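Equipment planning: frequently asked questions
Flala two-arm bench cells, Varnham site
Last revised 27 July 2022

Who approves a new cell?
Requests go to Jyoti Thakur with a cost code and a floor plan. Anything over 2000 in a single order needs a second signature. Orders received after the August cut-off move to the next budget round.

Is it cheaper to buy one arm now and add the second later?
Seldom. The rails, crossbar and base plates are normally quoted as a set, and fitting a second arm afterwards means repeating the alignment work. If the task will need two arms within 15 months, budget for both.

What should the budget include besides the arms?
Table, base plates, rails, cabling, spare gripper fingers and task objects. Spares are the line most often left out. Allow five per cent of the hardware cost for them.

How long is delivery?
Yoon quotes nine weeks for arms. Tables come from stock. Do not book installation until the arms have a shipping date.

How much floor space does a cell need?
More than the tabletop. An arm folded low can put its elbow out past the table edge, so measure clearance with the arms in their widest working pose. Cable runs need their own allowance – mark them on the plan.

Do we need to buy special objects for tabletop tasks?
No. Ordinary household items are accepted under the consumables line. For mug handling, choose mugs that differ in colour and pattern, and add a tray and a few bulky items such as potted plants to restrict the reach.
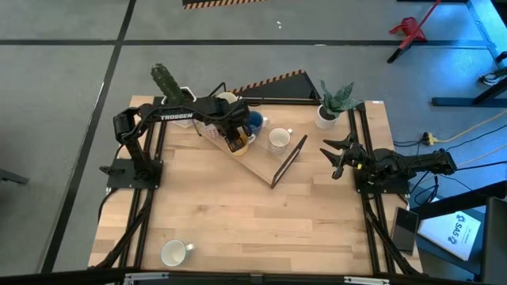
Can Flurklow licences be moved between cells?
Yes, one cell at a time. Release the licence on the old controller before the new one is started. Transfers carry no charge, but they must be logged against the asset number.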